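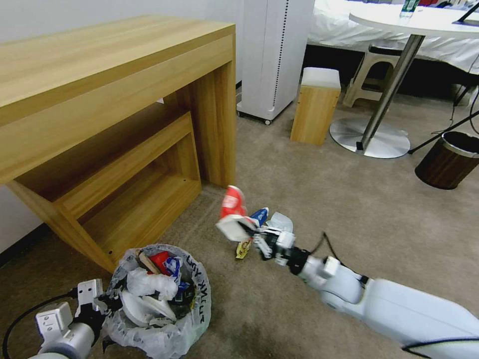 Jultus video shoot: set safety checklist with comments

Location: Sellberg warehouse, stage B
Song: "Virisgate" (second single)
Walked by: Wanpen Sangkhawat
Date: 29/04/2018

1. Exits and aisles
Both fire doors open fully. Signs lit. OK.
Comment: The art crew moved the fake snow bags before I even asked. Love this crew!

2. Crowd numbers
Stage B is posted for 200 people. Call sheet lists 47 extras plus 27 crew. OK.
Comment: Plenty of room for the big chorus dance, and it's going to look fantastic from the crane.

3. Rain effect
Hoses checked for leaks, drain clear, all power on the rain side run through GFCI outlets. OK with one note.
Comment: The floor gets slick by the second verse mark. Please put the rubber mats down between takes. I slipped a little in my sneakers and the dancers are in heels.

4. Lighting rig
Safety cables on every overhead fixture except the end one, stage left. FIX BEFORE CALL.
Comment: Sombat Wannasri has a spare cable in the truck. Re-check and initial here: WS, done 7:40 a.m.

5. Piano platform
Bolts tight, front edge taped white. Rated for 400 pounds on top of the piano itself. OK.
Comment: So one singer standing up there is fine, but no band members joining in for the last chorus, please (I heard the drummer's plan).

6. Haze and candles
Water-based haze only. Candles are battery, all of them. No open flame on this shoot.
Comment: They flicker so nicely that I had to pick one up to be sure.

7. Playback volume
Earplugs at the door and by the monitor. Speakers aimed away from the makeup tables. OK.
Comment: Still loud at the camera cart. Sombat will bring it down a notch for rehearsals.

8. First aid
Kit full, eye wash in date, medic on set from call to wrap. OK.
Comment: Ask the medic to stand nearer the rain side after lunch.

Still open: rubber mats (item 3), new medic position (item 8). Copy to the Jayasinghe production office.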